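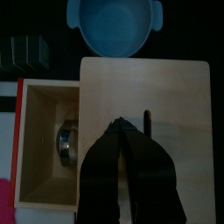

Radomik Tabletop, release 2

Radomik Tabletop is a set of teleoperated demonstrations for two-arm manipulation, recorded on one bench at the Skotville lab. It was collected to test a single question: how much does a wrist view help a policy that already has a fixed view of the whole table?

Contents

3,000 episodes, split by object layout and not by time. Each episode holds joint states, gripper commands and synchronized video from the wrist and fixed cameras. Objects are toy kitchen items, blocks and small containers. The bench is lined with black fabric to keep stray light and background motion out of the video.

Method

We train the same policy twice, once with all cameras and once with the wrist streams masked. Network size, batch order and seed are held fixed. Masked frames are replaced with the dataset mean - zeros gave unstable training in the first week. A trial passes if the named object is released at its target and stays there until the arms return home.

Result

On held-out layouts the full model passes 60 percent of trials and the masked model 55 percent. Most of the gap comes from tasks where the gripper hides its own target from the fixed camera. On open pick and place the two models can't be told apart.
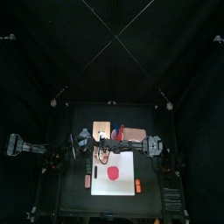 Emerson Sampaio objects that a gap of five points is too small to credit to the wrist view, and asks for repeat runs with new seeds before anyone cites it. The point is fair. Repeat runs are planned for October and will be added as a separate table; the numbers above will stay as they are.

Known issues

Dark objects have low contrast against the lining in the fixed view.
Gripper width is logged as commanded, not as measured.
Calibration files from release 1 do not apply.

Loading

Use the Vinorby reader, with the stream option set to "all" or "fixed". The older Dhillon format is no longer written, but a converter is kept in the tools folder.

Last changed 15/08/2020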